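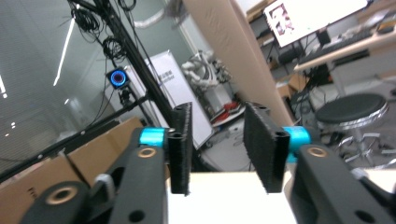
Daly asked, before anyone had found the biscuits, whether the release would include the bits where visitors got it wrong. It does. It is mostly those bits.

Irier Open Day Recordings
README, version 2
Last changed 04/05/2018

What this is

Recordings made during the open day at the Nescombe workshop, where members of the public were invited to pick up a pair of hand-held grippers and do small kitchen jobs with them. The grippers have the same sort of jaws a robot arm would use, so what a visitor does with them can later be used to teach an arm. That was the pitch on the poster, anyway. Most people came in to get out of the rain and stayed for a second go.

What's in it

1,696 clips from 19 stations and sessions, sorted by session and then by task. Clips longer than 1,000 frames have been split, and the parts carry the same clip number with a letter after it. Session 7 has no letter b. We know.

Tasks

utensil_upright – pick up a kitchen utensil and hold it upright over the board
utensil_stand – bring a utensil to the metal stand
handover – pass something from one gripper to the other
free_play – whatever the visitor felt like, within reason

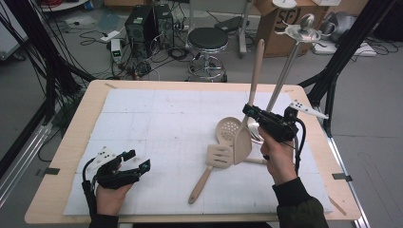
Could the handover clips be marked by which hand gave and which received, wrote Wenach after trying the first version. They now are, in the column called giver. Where both hands let go at once the column says "floor".

Labels

Each clip is marked done, part or dropped. Two of us marked every clip separately and then argued. A utensil that ended up where it was meant to go by luck still counts as done, a rule brought in after a very long afternoon.

Known problems

Clock drift between left and right grippers in the early sessions. Use the times in sync.csv and ignore the ones in the file names.
Sound was removed throughout. Visitors talk to spatulas more than you would think.
Demonstrators' own clips are mixed in with the public's and marked staff. They are not noticeably better.

Next

A second open day is planned for June, with fewer tasks and a longer table. Corrections to the labels are welcome before then – please give the clip number, letter included.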